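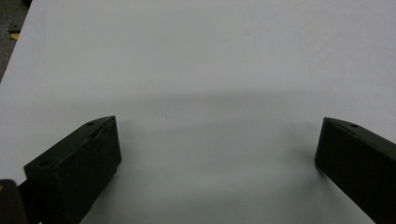
Gripper fingers open over the white bench, Danville.

Prilik bench set: budget notes

Planning figures for the hand-held gripper kit. Prices in pounds, before VAT.

Finger pair, black (Leung): 43
Wrist mount: 171
Camera and cable: 215

Order 6 spare finger pairs with each kit. Stukon quotes for the mount run out in October, so place that order first. Bench tops are budgeted separately.

Changes to prices.csv go to Pui-shan Su.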